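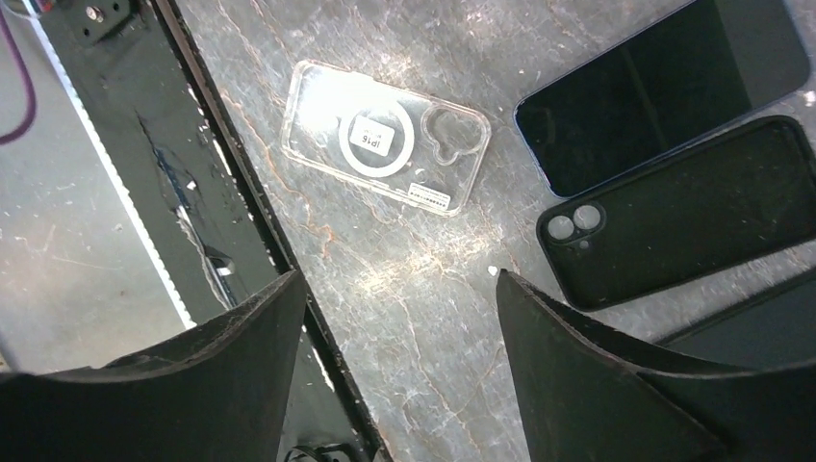 Roos Van Rooij would have liked the price in the first line, because in her view every write-up of a robot kit leaves it until the end. So: Mirnomden rents out its two-arm bench kit for 300 euros a month, with training charged on top.

She and Dennis Nyanda run the kit side of the firm between them. I spoke to both on 19th January, at a bench with phones and phone cases laid out on it. Putting a phone into a case, or getting it out again, is the job most customers ask about first.

"A case is a nasty thing for a robot," Nyanda said. "Clear ones catch the light and the camera loses the edge. Matt black ones vanish against anything dark. If you only test with one colour you'll be very pleased with yourself for a week."

The rental covers the arms, the wrist cameras, one set of fingers and the software, which is called Finier. Customers show the arms a job by guiding them through it, and Finier builds the routine from those runs. Nyanda said a simple pick needs 40 good runs. A job that uses both arms needs far more, and he tells people to plan for 1000.

"They don't like hearing that number," he said. "I tell them before they sign."
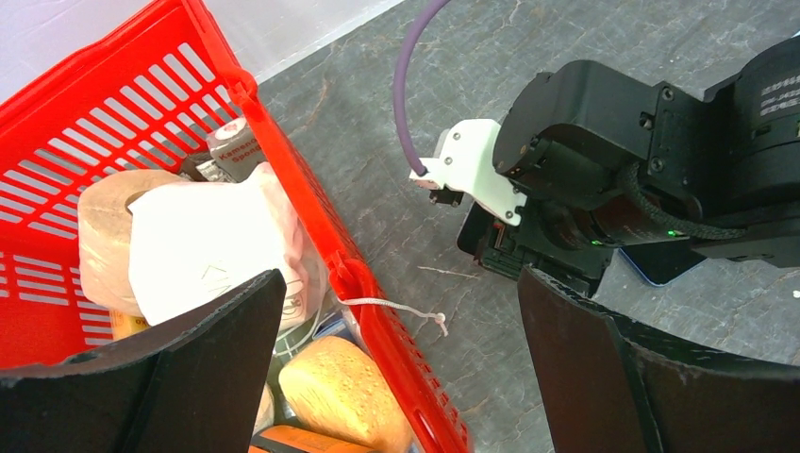
Shopping basket and one of the arms at the bench.

Groceries are the other common request. Van Rooij said a mixed basket is harder than a row of boxes, as soft packets change shape and rolls move when touched. She doesn't recommend the kit for full-speed packing and has turned down two shops that wanted it for that.

"It's a learning kit," she said. "You buy it to find out whether your job can be done. If you want a packing line, go and buy a packing line."

I asked what goes wrong most. Fingers, she said. They scuff, the grip changes, and a routine that was fine in September starts dropping things. A spare pair costs 98 euros and takes a few minutes to fit. The first version of the kit came with no spares at all, which both of them now call a mistake.
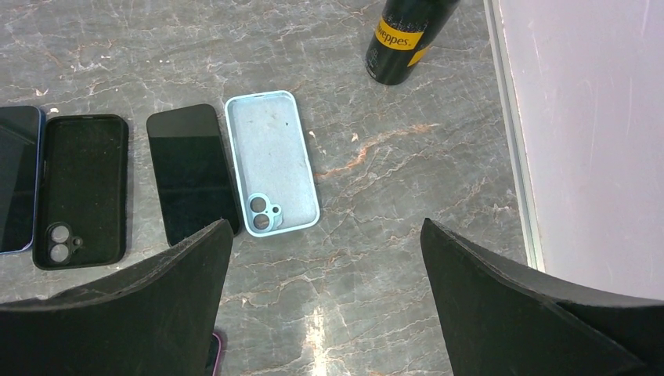

Phones and cases set out on the worktop, with a Schweppes bottle or can behind.

Mirnomden's closest rival is Flarnimeo, which sells its kit outright. Nyanda was fair about it. The Flarnimeo arms are quieter, he said, and the manual is better. He thinks his own firm wins on support, where customers get a person on the phone the same day.

Veerle Wuyts at Claeys, who has rented the kit since the autumn, agreed about the support but was less happy with Finier. "It saves every run with a number and no name," she told me. "I've got a notebook next to it to keep track." Van Rooij said naming is coming in the next update. She wouldn't give me a month. 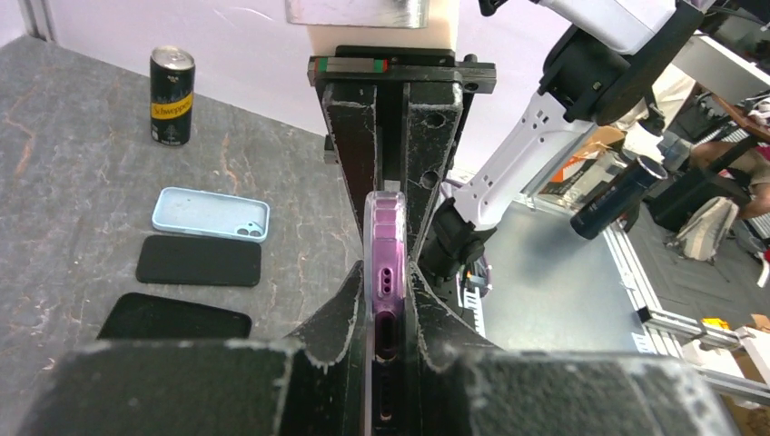 A phone in a pink-purple case, held edge-on between the fingers.

The minimum rental is three months. Delivery and setting up are included, and the bench is not.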